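The Zerkwood open day starts in the parking lot, where a person in a vest hands you a map of a building that has, as far as I could tell, one hallway. I folded mine up and followed the smell of coffee. Admission was free. Parking was 9 dollars, which I choose to think of as admission.

I had come for the snack sorting. The flyer promised "a hands-on look at how everyday goods get where they're going," and I'm a person who will drive an hour and a half to look at chips.

First came the Drenora hall, where I learned a great deal about cardboard. They had 777 box samples on the wall, each with its own code, and a man ahead of me was photographing them in order. When I left for lunch he was still on the top row. The Kimaro stand gave out pens. I took 2, and one of them writes.

The snack table was at the far end, past the restrooms, and it was worth the walk. I'd pictured conveyor belts and a hairnet. The tabletop is striped butcher block, nicer than the one in my kitchen, with shallow trays set across it and little bags of snacks to go in them. I stayed much longer than a grown adult should.

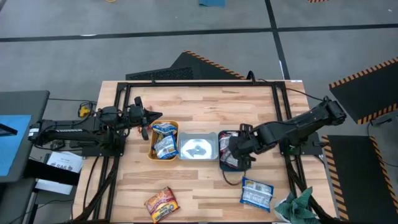
*Snack sorting at Zerkwood. The metal tray in the middle has yet to earn its keep.*

My sympathies were with the red and yellow bag of chips lying crooked on the wood, outside every tray. There was a white and blue one out there too, flat on its back, or possibly its front. The yellow tray had two small bags to itself, one of them lapping over the edge in the manner of someone who has taken the armrest. The blue tray had a red and silver bag and better manners. A green cloth lay crumpled in the corner, exactly as mine does at home, and I felt very seen.

No samples were offered. I mention this for the organizers.

Lunch was in the Zarnalix tent: a cheese sandwich for 11 dollars, and a bag of chips that I sorted myself. There's another open day in December, indoors, with the box wall promised again. If you go, wear decent shoes and eat first.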